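The Slow Art of the Clean Plate

Wogan's open day drew 200 of us on a Sunday in spring, and we shuffled through the hall in groups of 30. The star was Nallura, a two-armed outfit that had been put to work on the dishes. My kitchen has run on much the same system for years, with more yelling.

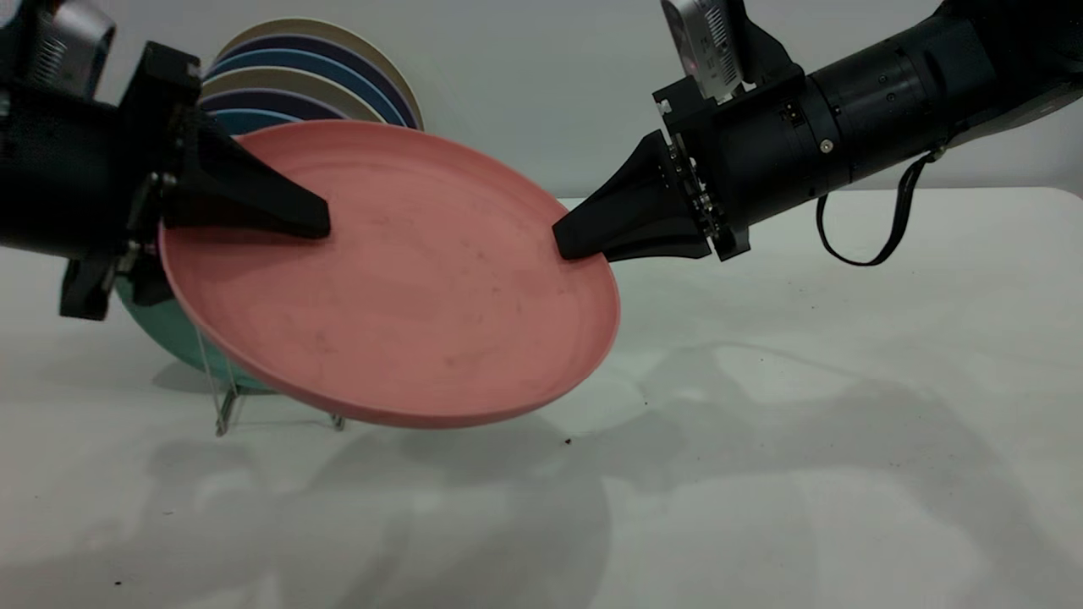

Give it a crystal bowl and then we'll talk, muttered a visitor behind me, loudly enough for the front row to hear. Our guide took this well. Crystal, she told us, was penciled in for July.

Plates, it seems, are mean little things. They're flat, they're slick, and they lie there offering you a thin rim and no handle. The team at Wogan settled on one pink plate and a wire rack of others, and got to work.

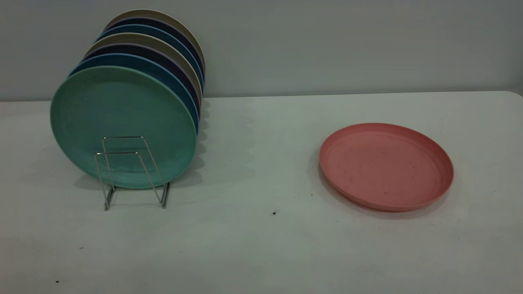

The software, Plodano, was named by somebody with a sense of humor or none at all. It takes its time. You learn to love the pauses, the way you do with chess or a teenager parking a car.

Each arm also carries its own camera, and a monitor by the rope let us follow along from the wrist.

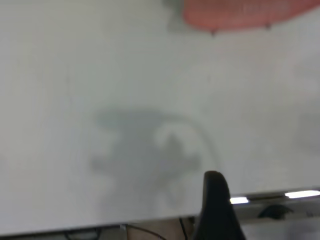

My grandmother did this blindfolded, according to one comment in the guest book, and she sang. The next page asked about parking.

I stayed for 2 more rounds, then went back after coffee.

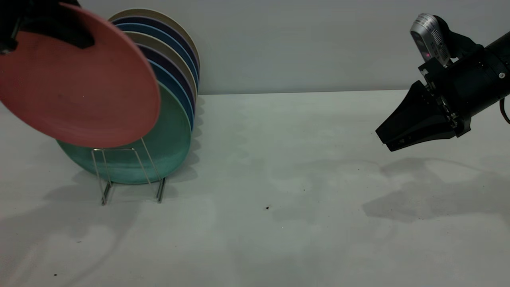

By then the crowd had thinned – the Merden booth was giving away tote bags – and I had the rope to myself. I took a tote bag on the way out. At home the sink was full.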